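Two Arms, One Bag: Spring Build Report

We built our cell in the shared workshop at Dotholm, starting in April with a bare metal rail enclosure and a pile of printed brackets. Each arm gets its own small wrist camera, and we love how tidy the purple cables came out!

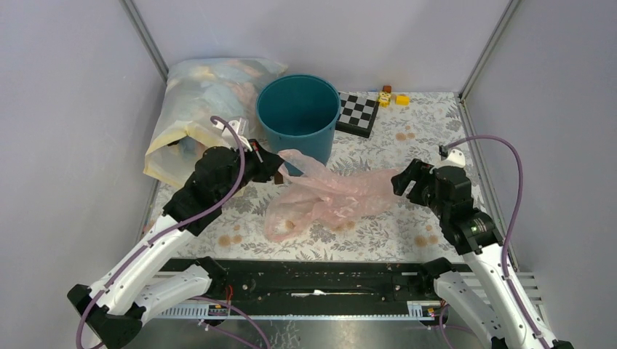
Thin plastic was the part we were most excited about. It wrinkles, it slides, and it never has the same shape twice, so we drove everything by hand first and logged 200 runs before training. Our first grip script (we named it Melis) closed 8 mm too early — easy fix, long evening. After that we dropped the closing speed and moved the pinch point to a gathered strand of the film.

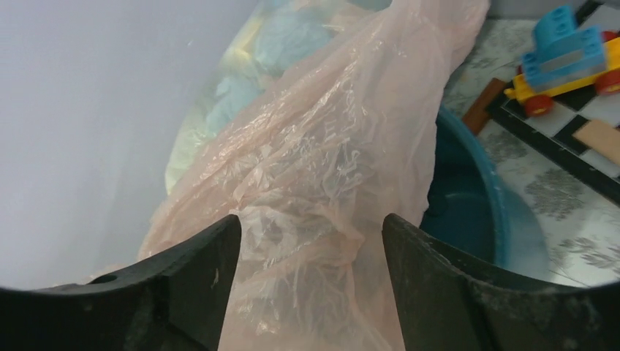 Ornella Fiore asked whether slower closing would help with heavier bags too, and suggested trying 16 runs at each speed before we touch the code again. We're starting on that next, with softer fingertip pads on order.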